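HOSP 218 – Food Storage and Room Operations
Unit 5: Cold Holding in Small Lodging Properties

Reading for this unit: the Tesley chapter on storage, and the Uren Inn case packet.

1. Why small properties are different

A large hotel has a walk-in cooler, a receiving clerk and a written log. A small inn often has one kitchen refrigerator, a chest freezer in the back hall and a mini refrigerator in each guest room. The food code applies to anything the inn serves. It does not apply to what guests bring with them, but the inn still owns the appliance and has to keep it clean and working.

2. Terms to know

Cold holding: keeping food at 41°F or below until it is served.
TCS food: food that needs time and temperature control for safety. Milk, cut melon, cooked rice and sliced deli meat are all TCS foods. Whole apples and sealed crackers are not.
Danger zone: 41°F to 135°F. Bacteria grow quickly in this range.
FIFO: first in, first out. Older stock goes to the front.

3. What affects the temperature

Air has to move. A refrigerator packed tight cools unevenly, and the items in the middle warm up first when the door is opened often. Hot food should be cooled in shallow pans before it goes in. A large pot of soup put away hot can stay in the danger zone overnight and will also warm the food next to it.

The door seal matters more than students expect. Close the door on a slip of paper and pull. If the paper slides out with no drag, the seal is worn or dirty. Wash it with warm soapy water and test again before ordering a part.

Dials are not thermometers. On many small units a number on the dial is only a setting from less cold to more cold, and the scale differs from one maker to another. Put a separate thermometer inside and read it after several hours with the door shut.

4. Case: the Uren Inn

The Uren Inn is in Satotitz and opened in 2000. Breakfast is set out in the lobby at 6:30 a.m. and cleared at 10. In January the morning staff found that milk in the lobby cooler read 47°F at clearing time. The cooler had been filled at 6:15 with cartons that had been sitting on a cart. Be ready to discuss where the process failed, and what should happen to the milk.

5. Guest room turnover

Work in this order:

a. Remove everything the last guest left, including sealed items.
b. Take out the shelf and wash it at the sink.
c. Wipe the walls, the floor of the compartment and the inside of the door. Use a damp cloth near any vent or control – never spray.
d. Dry all surfaces and put the shelf back.
e. Check the seal, close the door and initial the room sheet. 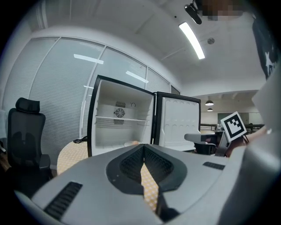
6. Before next class

Read the Ham worksheet on cooling logs and fill in the first page. Write one paragraph on the Uren case, with a proposed fix that costs nothing. Late paragraphs lose 5 points.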